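The Working Table: Crayons, Baskets and the Case for Sorting by Colour

683 shares | 8 comments
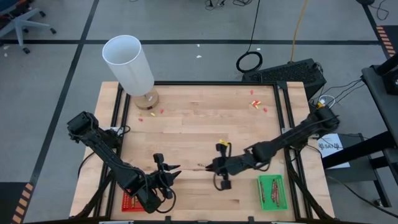 A place for every colour

The brown crayon is seldom the first to be chosen from a box, yet it is among the first to go missing. Schools that buy their drawing materials in mixed sets know the pattern well: by October the boxes are incomplete, and pupils who wish to draw a tree or a horse must wait their turn.

The Proncombe Centre for Craft and Play has spent the past year reviewing how such materials are stored and handed out. Its findings favour a simple arrangement. Crayons of one colour are kept together in a small open basket, laid lengthwise and facing the same way. A second basket stands at the other end of the table to receive them as they are sorted. The green and red plastic baskets with grid-patterned sides belong to this approach, and the difference in colour allows staff to refer to each without confusion.

Florin Ghiță, who directs the Centre's programme, considers the open basket superior to the lidded tin. "A lid invites one to put things away without looking," he said. "With a basket, the contents are checked every time somebody walks past."

The surface beneath

The Centre has also formed a view on tables. A light butcher-block top is preferred to a painted one, as darker crayons are easily seen against it and wax marks may be removed with a dull scraper and a soft cloth. The wood should be oiled twice a year. Paper coverings are discouraged for sorting work, although they remain suitable for painting.

Lighting receives a chapter of its own in the guidance. A table lamp with a white shade, placed in a back corner, is advised for rooms where work continues after four in the afternoon. Brown, dark red and purple are commonly confused in poor light – a matter on which the Centre received more letters than on any other.

Stock and supply

In total, 2558 crayons were sorted during the review, of which 900 were judged too short for classroom use and were set aside for melting. The remainder were returned to the shelves by colour. Baskets were supplied by Plastum and replacement crayons by Ronero. Requests for printed copies of the guidance should be addressed to the Centre's office, which is open until five.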